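Clothes swap packs its bags for a second round

May 15, 2020

Print | E-mail

The Crenshaw neighbourhood clothes swap is back, and what a response! Since sign-ups reopened, 166 households have put their names down, and wardrobes all over the area are being turned out onto beds and sorted into piles.

The swap is porch to porch this time. Fill a bag, tag it with your sizes and leave it out for the Fostero van, which will make 3 trips through the neighbourhood. Jeans are wanted most of all (they went in a flash in January), along with anything in a good print or check.
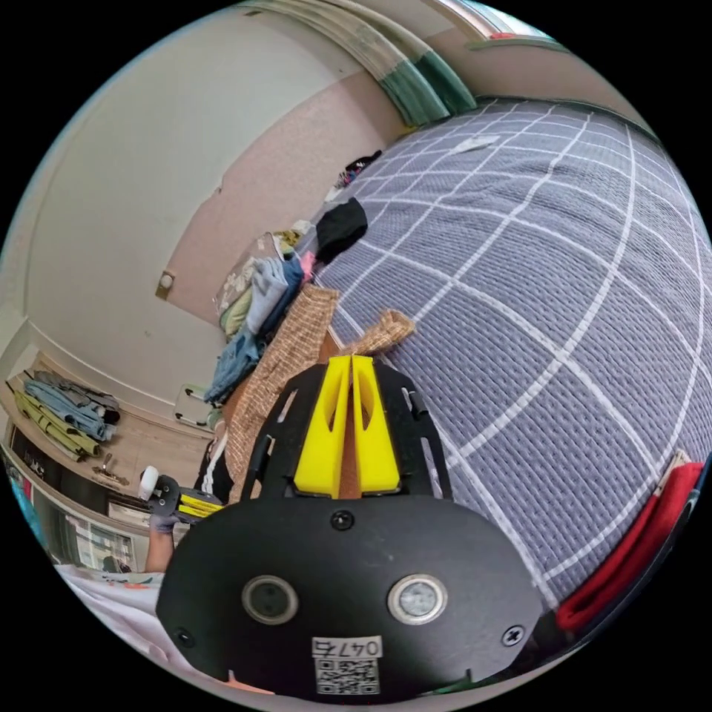

Fabric counts too, even pieces too small or too worn to wear. The quilters at Dalia Hall turned the leftovers from the last swap into cushion covers and the most gorgeous patchwork throws, and they'd love more cotton and plaid in any colour. Please wash everything first and keep shoes for another day.

Bags are limited to 2 per household. Tags can be picked up from the box outside Siker Books, and there are 600 of them, so take a few for the neighbours!

Print this story
E-mail this story to a friend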